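Section 4. Clearing and Resetting the Bed

4.1 Purpose

Residents of Tarovgate furnished apartments are asked to follow this section before each scheduled linen exchange and on the final morning of a stay. The bed must be free of clothing and personal articles before housekeeping staff enter the room. Staff are not permitted to sort or fold residents' clothing.

4.2 Before You Begin

Have the following within reach:

Two laundry bags from the wardrobe shelf (one for dark items, one for light items)
One small bin for articles that are not laundry
The linen card supplied with your welcome folder

NOTE: The laundry bags are rated for 70 items of light clothing per month under the standard plan. Additional bags may be requested from Zainab Akpan at the residents' desk.

4.3 Sorting Clothing on the Bed

1. Fold the blanket and move it to one side of the mattress. Leave the bolster at the head of the bed.

2. Place all clothing on the fitted sheet. Do not place clothing on the floor.

3. Remove anything that is not clothing, including toys, wrappers, loose tags and paper. Put toys and other articles to be kept in the small bin. Discard wrappers.

4. Check every pocket. Coins, keys and pens are the most frequent cause of damage to the building machines.

5. Separate dark garments from white and light gray garments. A dark garment with white stripes or lettering is treated as dark.

6. Turn printed and embroidered garments inside out before bagging.

CAUTION: Do not wash new navy garments with white items. Dye transfer is not covered by the Setodwood laundry plan.

4.4 Folding Sportswear

Track pants and similar garments are to be laid out one at a time.

1. Spread the garment on the sheet with the waist toward the far side of the bed.

2. Smooth out deep folds by hand, working from the center toward the sides.

3. Bring one leg over the other so that the side stripes lie together.

4. Fold upward from the hem in thirds. The finished bundle should fit the 40 cm shelf – longer garments may need a fourth fold.

NOTE: Ribbed stripes and trim should not be ironed directly. Use a pressing cloth on the lowest setting.

Clothing on the bed:
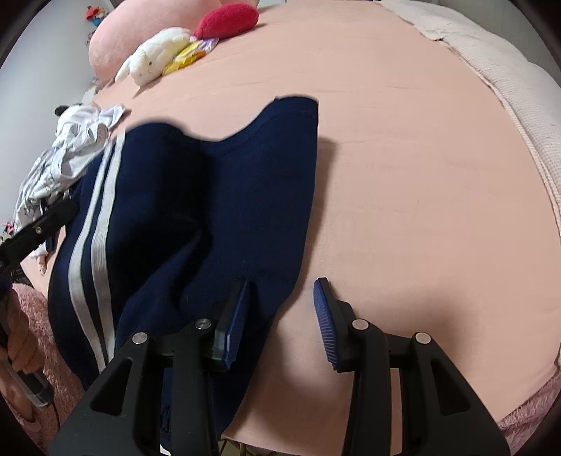
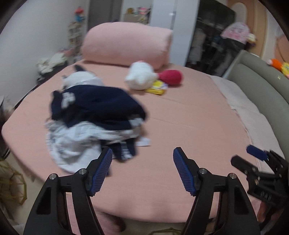 4.5 Resetting the Bed

1. When the mattress is clear, pull each corner of the fitted sheet down fully. The elastic must sit beneath the mattress at all four corners.

2. Brush crumbs toward the foot of the bed and collect them with the hand brush. Do not use a damp cloth on upholstered bed frames.

3. Center the bolster against the headboard.

4. Return the blanket, folded lengthwise, to the side of the bed nearest the wall.

5. Complete the linen card and leave it on the nightstand by 9 a.m.

CAUTION: Do not stand on the bed frame to reach the upper shelf. Vornell frames with padded sides are not designed to bear weight at the edge.

4.6 Lost Articles

Articles found in exchanged linen are held at the residents' desk until the end of the following month. Claims should be directed to Thanasis Drakos, who will require the apartment number and a short description of the article. Unclaimed clothing is then transferred to the Manolakis storeroom – see Section 7 for retrieval procedures.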